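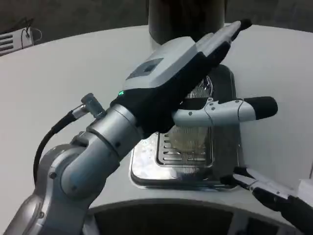
Fig. 1. Approach phase, head camera. Left hand open over the drip tray.

From: Dalal Atallah
To: donard-methods
Subject: Re: [donard-methods] phase labels from contact vs. from vision
Time: Tuesday, 4:10 PM

Yasir Jatoi wrote:

> I read the draft of section 4 and I have trouble with the phase
> boundaries. You say the hold phase starts at "first stable contact
> of the left hand," but the finger torque signal on the Donard cell
> is noisy when the fingers close on something light. On the
> Plorkstead setup we gave up on torque and labeled everything from
> the head camera. What threshold are you using, and did you check
> it against hand labels?
>
> Also, the ablation table has a row called "Kundberg, no wrist" that
> isn't explained anywhere. Is that the Kundberg policy with the wrist
> views removed at test time only, or retrained without them? It makes
> a big difference to how I read the result.
>
> Last thing. Raghda asked whether the fill state is an input. If it
> is, I would expect the release errors to go away, and they don't.
>
> Yasir

Answers in order.

On the threshold. There is no single threshold in the current version. The draft is out of date on this point and I will fix the text. We take finger torque and joint velocity at 30 Hz, and the hold phase begins when the velocity of all closing joints has dropped below the floor measured with the hand at rest, with torque above its own rest floor. Both floors are re-measured at the start of each session. Torque alone gave the problem you describe: a light cup slides on the grate before it resists, and the signal crosses any fixed level several times on the way.

We did check against hand labels. Nadine Abou Jaoude labeled 100 episodes from the head view without access to the joint data. The automatic boundary comes later than hers in most episodes. I think that is a real difference in what is being labeled. From the head camera the natural mark is the moment a finger reaches the wall of the container, and with clear ribbed walls that moment is hard to place.
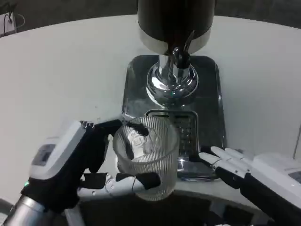

The ribs break up whatever is behind them, so an annotator looking for the contact point is often looking at a distorted copy of a finger or of the chrome. Nadine marked an episode as "boundary uncertain" whenever she moved her label on a second pass. She did so in nearly 40 percent of the episodes, and those are also where the two methods disagree most. I would not call either one ground truth. The paper should report both and say which one the policy was trained on (the automatic one).

If you still have the Plorkstead labels with second-pass edits, I would like to run the same comparison on them. Only the boundary timestamps are needed, not the video.

On "Kundberg, no wrist." Retrained without the wrist views, same seed and same schedule as the full model. We also ran the test-time-only removal and it was bad enough that I left it out. The wrist features go through the same projection as the head features, and blanking them shifts the input to the next layer well outside anything seen in training, so the number says little about whether the wrist views carry information. I can put it in the appendix with that remark if you think reviewers will ask.

Georges Kassab pointed out that the row label is confusing anyway. It will become "Kundberg (head only)."

On fill state. No, it is not an input. The policy gets images, joint positions and the phase index. The phase index advances on its own condition and does not know what is in the container. Raghda's expectation would be right for a version with a level estimate. We don't have one that I trust on clear walls.

The release errors split into the groups below. The 12 held-out episodes were not used to define them.

1. Early opening of the left hand. The right hand has not taken the load and the left hand opens on schedule. Almost all of these follow a late hold boundary, which pushes the whole episode later and leaves the transfer phase short. Using the visual boundary for training would probably reduce them. Not tested yet.

2. Double hold. Neither hand yields after transfer. The fingers of the left hand stay in place across the container while the right hand closes further. Torque rises on both sides until the limit stops the motion. This group shows up only in episodes with the gloves on, and I suspect the torque floor, as the fabric changes the rest reading. The floors were measured with the gloves off in the early sessions.
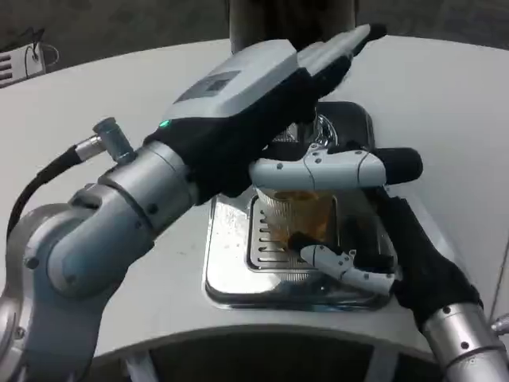 3. Drift on the grate. The container moves along the slots during the approach and the grasp ends up off center. This is not really a release error but it is scored as one, as the score is computed only at the end. I would like to score the approach separately and take these out of the table.

4. Unexplained. A small remainder. The logs look normal up to the opening command.

For group 2, the correction is simple in principle: measure the floors again with gloves on and relabel. The joint logs are complete, so nothing has to be collected a second time. What I can't recover is the rest reading for the early gloved sessions. I propose to drop those from training and keep them in a separate file. If someone objects, say so before I start the relabeling run.

Changes to the draft that follow from this thread:

- Section 4: replace the torque definition with the two-signal one, state the sampling rate, state when the floors are measured.
- Section 4: add the comparison with Nadine's labels, including the uncertain fraction.
- Table 3: rename the row, footnote on retraining.
- Section 6: split release errors into groups, move drift to approach scoring.
- Limitations: no fill state in the input.

Open question for Yasir and Georges: the phase index is currently a hard switch. With a boundary this uncertain, a soft index that ramps over the disagreement interval seems more defensible. The Kundberg code takes a float in that position, so it would run as is, but every ablation would need to be repeated. I lean toward leaving the hard switch in this paper and running the soft version on the head-only model to see if group 1 shrinks. That fits in the compute we have left for April.

Dalal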